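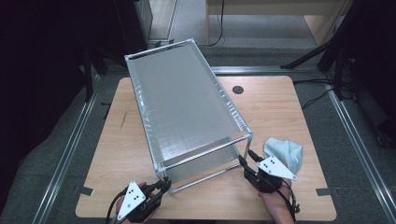 Two-tier rack held at the near end with both hand-held grippers, Stostmont Student Robotics Club.

To: club members
Date: December 11, 2020
Subject: Re: Rack task, recording sheets

Sitompul group wrote:
> Should we keep both grippers on the rack throughout,
> or may one be released between moves? Our sheets
> differ from those of the Brerico group.

Dear members,

Either is acceptable, provided that the choice is entered on the sheet. Demonstrations 112 to 177 have no such entry and should be completed by the group concerned.

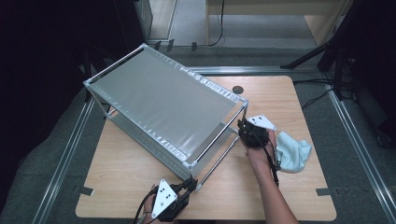
Each group is asked to submit six further demonstrations for the Vomeo project — the marker plates must remain fitted to both grippers. The written report is due in May.

Yours sincerely,
Ikhsan Liew
Club Secretary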